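Last edited 4th December. If you downloaded the Skuneck bin diary before then, please take a fresh copy, as the "drinks" rows had slipped down by one line and a good many yogurt cups were listed as tea bags.

# Skuneck: a diary of small tabletop bins

Hello, and thank you for stopping by! Skuneck is a plain written record of what people drop into the little lidded bins they keep on a table or counter, the kind you can reach without getting up. It started as a page on our own fridge in Ninville and grew when friends and then friends of friends asked to join in. There are now 2,452 entries from 90 households, all typed up from paper sheets, with the spelling mostly fixed and the grumbling mostly left in.

## What's in the folder

| File | What it holds |
|---|---|
| `entries.csv` | One line for each thing thrown away |
| `households.csv` | Size of household, where the bin stands, how often it is emptied |
| `kinds.csv` | The 23 kinds of item we sort by |
| `remarks.txt` | Whatever people wrote in the margins |

Each line in `entries.csv` has a household number, the kind of item, the state it went in (whole, crushed, folded, rinsed) and a column called `fit`. I'm fond of the `fit` column and I'd ask you to read the next part before using it, as it causes more mix-ups than everything else put together.

## How we fill in "fit"

A tabletop bin is a small thing, and a lot of what lands in it is tall. Small drink bottles are the usual trouble. They have their foil or their cap still on, they go in upright, and there they stand in the middle of the opening with the lid up behind them. 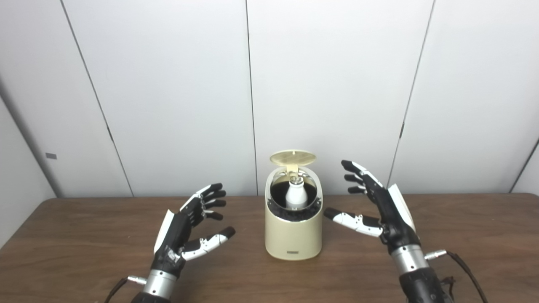 We write `proud` when an item stands up high enough that the person filling in the sheet didn't think the lid would shut, `level` when it comes to the rim or near it, and `under` for anything lower. It's a judgment made by eye, over breakfast in plenty of cases, and we didn't ask anyone to fetch a ruler. If somebody pushed the item down afterward and it stayed down, we kept the first answer and put the push in `remarks.txt`.

Laying a bottle on its side counts as `under` if it clears the rim. A few people do this every single time and a few had never thought of it (I was in the second group until September, I'm a little embarrassed to say).

## Liners

We ask whether the bin had a bag in it, and what color. Black is written `dark`, and so are the navy ones, which I can't tell apart from black in my own kitchen before the sun's up. A bag that's bunched around the rim takes up a surprising amount of room in a bin of that size, so there is a yes/no column for bunching too. Goodwin Street, our longest-running group of neighbors, cut their bags down with scissors, and their rows are marked `trimmed`.

## Things waiting beside the bin

Please don't skip the column called `waiting`. We added it after noticing how much stuff spends the day next to an open bin. An empty gets set down on the table, the phone rings, and it stays put until supper. It felt wrong to leave all of that out, so a bottle or wrapper standing by the bin gets a line of its own with `waiting` set to yes, and if it goes in later the same day the line is updated and no second one is made.

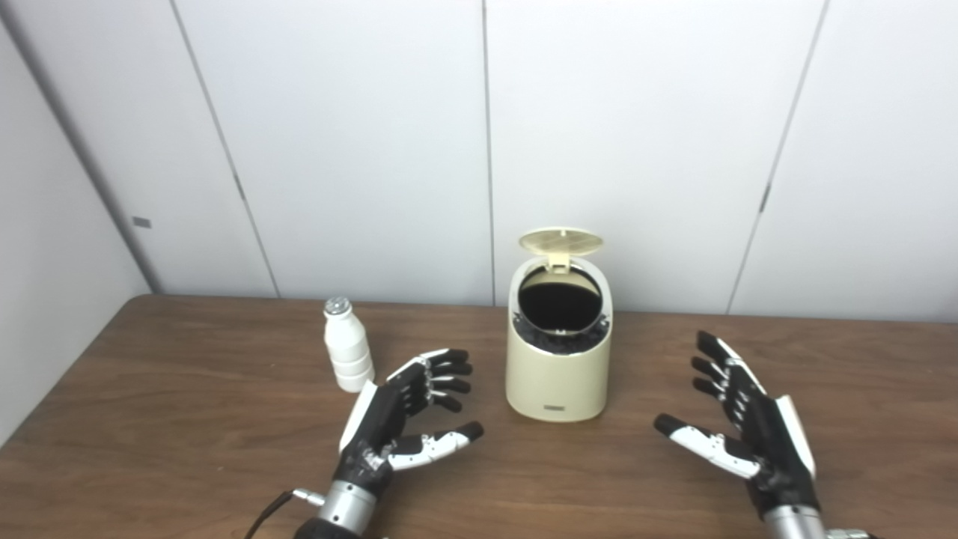
Kirsty Lowther wrote back after the last round of sheets to say that "waiting" was too kind a word for her house, where a bottle can stand next to the bin until someone needs the table, and could there please be a way to mark the ones that get carried to the recycling instead. She's quite right, and there is one now: use `moved_on`. Older rows leave it blank, so treat blank as "not asked".

## Known gaps

- Coffee grounds were entered by the spoonful in 2 households and by the filter everywhere else. Please don't add the two together.
- Lids that lift off completely and lids that flip back on a hinge share one code, `lid`. I'd like to split them when there's a quiet weekend.
- The Draletti sheets came to us with the kind of item but no `state`, and I've left it that way.

## Using it, and sending more

You're welcome to use the diary for school, for work or out of plain nosiness. If you publish something, mention Skuneck by name and send me a copy, I do read them. New sheets can go in `incoming/` as a photo or typed, whichever is easier. Put the household number at the top of every page, including the back.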